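Speaker notes: A light board and a soft pile
Small soft goods at the sorting table, for the Relton reuse evening

Running time 39 minutes with questions. Doors shut at 7 and the projector takes a while to warm up, so start with the lights on and talk through the first part without slides.

Opening

Thank the Relton people for the room. Say where the tea is.

I sort soft goods at the Oltine depot. By soft goods I mean the small stuff: caps, pouches, drawstring bags, scarves, gloves, liners out of other bags. Clothes go to another table and I'm not going to say much about them tonight. Clothes have a shape you already know. You pick up a shirt by the shoulders and it tells you what it is. A crumpled bag doesn't.

Ask for hands up: who has put something in the wrong bin because they thought it was a hat? Wait for it. I have done it plenty.

The table (slides on now)

For years we sorted on a trestle with a navy bedsheet over it. The sheet was there because the trestle had splinters. Most of what comes to us is black, charcoal or navy, so we were putting dark things on a dark cloth under a fairly poor light and wondering why we missed holes.

We changed to a pale board with a wood grain, set on something padded and darker. The pale part is where you look at the thing. The padding keeps the board from sliding and it's kinder on the wrists at the end of a shift. Any pale board will do. Ours came from the Pallurix salvage yard and cost less than the new bedsheet would have.

Mention the size. You want room to lay one item flat with a hand's width to spare. Go bigger and people start building piles on it, and then you're back to looking at a pile.

Don't use a glossy white top. We tried one. It throws the light back up at you and after an hour your eyes are sore.

Picking up

Take it from the top of the pile and lift it clear before you decide anything. People want to drag it across the board, and dragging is how you lose the loose button or the toggle that was going to help you match it to something.

Hold it from one point and let it hang. A soft cap and a small bag can look the same when they're scrunched. Hanging, the weight goes to the bottom and you start to see where the opening might be. If you still can't tell, take hold somewhere else and let it hang again. After that, put it down and open it flat. Twice is enough. There's no prize for guessing.

If someone asks about shaking things out: yes, but over the floor, away from the board, and not if it smells of mould.

Marks on the board

Some tables have shapes laid out on the surface to show where things go. Cord works, so does tape. Circles are easy to read from across the room. A circle with a line through it reads as "not here" to nearly everyone, including the kids who come in with their parents, and we've never had to put a word beside it.

Two warnings about marks. Tape lifts at the corners once lint gets under it, and cord wanders unless you fix it down. And keep the colour away from the colours you're sorting. Orange or tan is good for us as we hardly ever get orange caps. The Ndung'u Street hall used black tape and then couldn't find a black glove that was lying along it.

Do not put more shapes on than you need. We went through a stage of having one for everything and new people spent the whole shift reading the table.

Checking black fabric

This is the part people write to me about, so slow down.

Open it flat on the pale surface. Look for light coming through before you look for damage on top. A thin spot shows pale against the board where it would show nothing against a dark one. Then run a finger round the inside of the seam. Turn it over and do the same. Faded black looks brown near a window and grey under the tubes, so pick one light and stick with it.

Lint is not damage. Say this twice. We were binning good caps over lint until September, when we pulled 100 items back out of the rag bin and found that about 16 of them only needed a brush.

Bags: check the bottom corners. Caps: check the band where it meets the forehead. Anything you can't name after that goes in the odd box, and the odd box gets looked at by someone else with fresh eyes. Do not stand there with it.

Tidying up at the end

Wipe the board with a damp cloth and let it dry standing up. Brush the padding. Empty the odd box even if it's only half full — it breeds otherwise. Leave the table bare for the next shift apart from the marks.

Questions I usually get

Do you wash things first? No, after. Washing something you're going to rag is a waste of water.

What about leather? Different table, ask me at the break.

Can we borrow the board? Yes if you can collect it.

Leave the last slide up during questions.

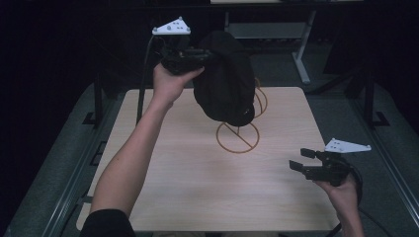 OLTINE DEPOT — SOFT GOODS TABLE

Last slide. Black fabric held up and hanging over the pale board, with the orange-tan outlines on the surface. Ask the room: bag or soft cap? Take a few answers and don't settle it. Point to the circle with the slash and then to the other outline, partly behind the fabric. If there's time, go back to the bit on letting things hang.

Spare handouts are in the blue folder. Chairs to be stacked by the side door.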